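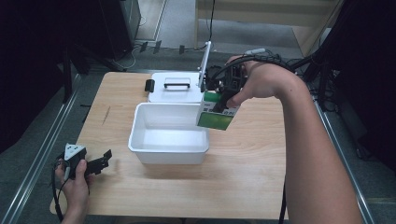 Zundov, 14/09/2019

Today is Saturday and I am finally putting our small things into boxes. I promised some of you a thread about it, so I will write as I go. It will be slow, I type with one finger when I am tired.

1. First, the tub. White plastic, sides a little flared, smooth inside. The lid is white too and has a black handle on top. I like the handle very much. With a flat lid you must carry the box with both arms like a baby.

2. I paid 149 for it at Orkitetti. The same shop has a big one for 464, and I stood in front of it for a long time. Then I remembered how I filled a big box last year and could not lift it from the floor. So, the smaller one.

3. My rule for this tub: only cartons. Small packages from the pharmacy shelf, tea, plasters, light bulbs, batteries still in their package. Things with corners. Things without corners go to another place, and I will write about that place when I am less ashamed of it.

4. The first one going in is a green and white carton. It has a green part at the bottom and a white part with small print. I begin with green ones because my eye finds them fast later. Maybe this is only me.

5. Before anything goes into the box, I read the date on it. I learned this in February, when I moved from Broron and carried a full bag of expired things up four floors. I was very proud of my strong arms until I opened the bag.

6. Somebody asked under my last thread if I wash the tub first. Yes. Warm water, a little dish soap, then it stands open for one night. New plastic has a smell and tea takes this smell very easily. I lost a nice mint tea like this.

7. About the table. It is the light wooden one, and it stands on the gray carpet. I tried to do this work sitting on the floor and my knees said no after ten minutes. If you have any table, use it. Put the box in the middle and the lid behind it, so you don't need to search for the lid at the end.

8. How I put the cartons: standing, like books, with the name up. When they lie flat, the one you need is always the lowest. When they stand, you read all the names at once and you can pull one out with two fingers.

9. Tall cartons at the back, short ones in front. If a carton is too tall for the lid, I put it on its long side along the wall of the tub. I don't cut the cartons. My sister cuts them and then she does not know how many tablets to take.

10. The paper leaflet stays inside. Yes, it is thick, and yes, it never folds back the same way. Keep it anyway.

11. A question from a reader: "Why not a drawer?" I had a drawer. In a drawer everything slides to the back when you close it with your hip, and I always close it with my hip. Also a drawer does not come with me to the kitchen table when a child has a cut finger.

12. Labels. I bought a roll of 300 stickers from Hendricks and I have used maybe the first two rows. I write with a thick pencil, because I change my mind often and pencil I can erase. One word is enough — "tea", "cuts", "light". When I write long labels I stop reading them.

13. The sticker goes on the short side of the tub, not on the lid. Lids travel. I have two tubs of the same size and in one week the lids had changed places, and I was looking for aspirin between the candles.

14. A small warning about medicine, please. If you have little children, a box with a handle is easy for them also. Ours goes on the top of the wardrobe, and I need the chair to reach it. It is not comfortable but I sleep better.

15. And don't keep it in the bathroom. I know everybody does it. The steam makes the cartons soft, and then the print comes off on your fingers.

16. Next is the cables. They are on the carpet behind the table and I am not looking at them. I think they need their own box, and each one a piece of paper tape with a name. If you have a system for cables that lived longer than one month, please write it to me.

17. The last thread had 647 likes and I still don't understand it, it was about towels. Thank you for reading. I go back to my green cartons now, and the cables will be tomorrow, or the day after.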